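Part-Time Room Coordinator Wanted, Brick Room at Sakari

Sakari is hiring a part-time coordinator for the brick room, the larger of our two rental rooms. The job covers setting up before bookings, resetting the furniture after them, and being the person on site when a group has a question. Pay is $29 an hour. We plan to fill the position by March.
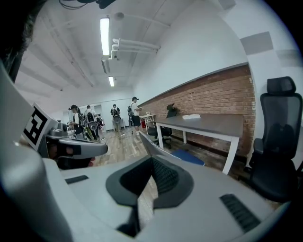
Posted by Lingyun Bai, Sakari Rooms
Saturday, December 7, 2024

The brick room is booked by small companies, study groups and clubs. Most of them want a plain office room with long tables and good light. Some want the tables against the wall and the floor open, and others want them pulled out with chairs on both sides. The booking form tells you which. Moving the furniture is most of the work, so you should be comfortable pushing tables and carrying chairs for part of every shift.

What you will do

Set out tables and chairs to match the booking form.
Wipe down tabletops and clear any papers left on them. Papers go in the tray by the door and are kept for 2 weeks.
Sweep the floor between groups.
Check that the ceiling lights all come on and report any that flicker.
Coil and put away our own extension cords when a group has left.
Lock up after evening bookings.

Chairs are mixed. The black mesh office chairs stay in the brick room. The upholstered ones get moved between rooms, and you will need to bring them back at the end of the day. Please lift these and don't drag them, as the floor marks easily.

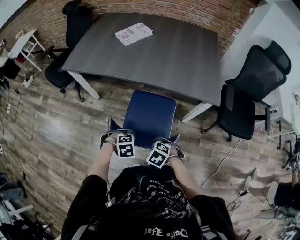
Dark gray table, mesh office chairs and a blue padded chair in the brick room.

Hours

There are 2 evening shifts a week, plus one Saturday a month. Evening shifts start at 4:30 p.m. and end when the last group is out, usually by 9:30. Saturday is a day shift. Yutong Shao makes the schedule and posts it two weeks ahead. If you need to swap, ask her first and then the other coordinator, Shafiq Samarakoon, who works the remaining evenings.

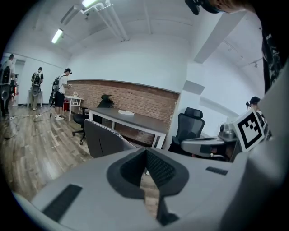 Groups arrive early more often than they arrive late, and the room should be ready fifteen minutes before the booked time. You will meet people at the front desk, walk them up and show them the switches for the lights. Nothing may be taped or pinned to the brick or to the white wall over it. We lend out easels for groups that want to hang paper, and you will set those up if the form asks for them.

What we ask for

Some experience with the public, in any kind of job.
Able to lift 40 pounds.
Able to read and write everyday English. A second language is welcome.
No degree needed. We train you over three paid shifts.

How to apply

Send a short letter and the names of two people we can call to Agustina Iturra at the Sakari office, or leave them at the front desk in an envelope marked "Brick room." Tell us which evenings you can't work. Interviews are held in the building and take half an hour, including a walk through both rooms.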